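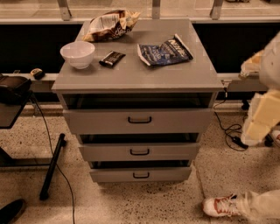 Does the arm have to be homed again every time the cell is powered down?
It has to be homed after a full power-down. After a pause or a stop from the pendant it keeps its position and can be restarted from where it stands.

Question sent in ahead of the meeting and answered by Flor, entered first at the chair's request.

Minutes, Wellusham cell upkeep meeting
May 21, 2026
Present: Octavio Mosquera (chair), Flor Villanueva (minutes), bench staff from both shifts
Apologies: Gamemport, who sent written comments

1. Minutes of the March meeting
Accepted with one correction. Under item 4 the wrist cover was listed as replaced. It was taken off, cleaned and put back. The new cover is still on order from Huaranga.

2. Drawer task setup
Octavio went over the starting layout. The gray three-drawer cabinet stays in use for the drawer and tabletop runs. All three drawers start pulled a little way out. On the top go the white bowl, the brown and white snack bag, the blue snack bag and the small chocolate bar, spread out with clear space between them. The front half of the top is kept bare.

The evening shift asked if the snack bags should be smoothed flat before each run. Agreed that they should not. They are put down as they come and replaced only when a bag splits.

Flor asked for the cabinet's feet to be marked on the terrazzo. Tape was tried last year and lifted whenever the floor was mopped. Octavio will try paint pen at the two back corners first. If it holds, the front corners will be done too.

3. Cables
The power adapter is to come up off the floor, and the black cables running down from the ledge are to be bundled and tied. Flor has the ties. The plug on the front edge of the ledge stays where it is.

The cable on the left side, by the side table, will be run along the wall. Bags are not to be left on that table once the work is done, as the cover for the cable has to lie across it while it is being fitted.

Gamemport's written comments asked for a floor channel instead. Discussed briefly. The channel would have to be cut into the stone and the landlord has already refused once. Not taken further.

4. Arm maintenance
Shoulder joint: regreased by Flor. The noise reported by the morning shift has not come back.

Elbow joint: there is play in it when the arm is held straight out. Funier's service desk wants a recording of the joint current over 30 minutes of normal running before they will send a part. Octavio to make the recording on Monday and send it in.

Gripper: finger pads are now changed after every 100 drawer pulls. Before this they were changed when someone noticed wear, and the logs did not agree between shifts. The count goes on the sheet by the door, with initials.

Fasteners: the base bolts are to be checked with the torque wrench at the start of each week. The wrench itself is due for calibration. Flor to find out where the last one was sent.

5. Standing near the arm
Reminder that people in the cell stay where they can reach the stop button while the arm is moving. Resetting the cabinet top is done with the arm stopped.

6. Spares
2 sets of finger pads left. Flor to order more. The drawer handles are fine and no spares are wanted. Octavio asked for a second teach pendant cable, as the present one has been repaired with heat shrink in over 2 places. Approved.

7. Other business
The label printer is out of tape. The morning shift asked for the cell log to be kept in one file instead of one per shift. Left for next time.

Actions
Octavio: paint pen marks, elbow recording, pendant cable
Flor: cable ties and left side run, torque wrench, finger pads, label tape
All: pad count on the sheet

Meeting closed at noon. Next meeting to be set by email once Funier replies.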